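Print this page | E-mail this page

October
By Najwa Issa, Grolstead press office

GROLSTEAD ASKS THE PUBLIC TO HAND OVER ITS TRAYS

Grolstead, the household goods repair and resale shop in Inham, is opening a Tray Library this month, having run out of other places to put the trays.

The shop took in 3,868 donated household items over the past year. Of these, 677 were trays. The shop had asked for lamps.

From this month, anyone living in Inham or Clallby can borrow a tray for up to 2 weeks, free of charge, for parties, seedlings, jigsaws or the sorting of small screws. Borrowers are asked to bring it back clean. They are also welcome to bring it back late, as the shop is in no hurry to see it again.

"People think a tray is a flat thing with an edge," said Roel De Bruijn, who runs the sorting room. "I thought so too, and I was a happier man. Then I had to write labels for them."

The labels took most of the summer. Each tray is now listed by size, colour, rim and what Mr De Bruijn calls "general attitude", a column the press office has asked him to remove and which he has kept.

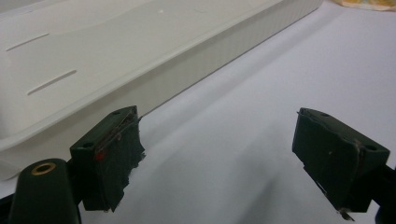
Plastic trays make up the largest part of the collection and have caused the most argument. The early plan was to file every white one under "White, Large" and go home. That fell apart over details such as the two long slots in the floor of a tray, or the fine ribs running down the outside of its wall, which Mr De Bruijn considers reason enough for a separate shelf. He has been given the shelf.

Trays with slots will not be lent out for drinks. The shop feels this should be obvious but has put up a sign.

The opening list runs to 47 trays, with more to follow as labels are finished. Feyisa, the café next door, will lend its back counter for collections and returns between 10am and 4pm. The café has its own trays and has asked that these stay where they are.

Donations of household goods are still welcome at the side door. Lamps are particularly welcome. Anyone wishing to donate a tray is invited to speak to Mr De Bruijn first, and to allow plenty of time.

Press enquiries: Najwa Issa, Grolstead, Inham.

Last updated: October, 9.15am

Print this page | E-mail this page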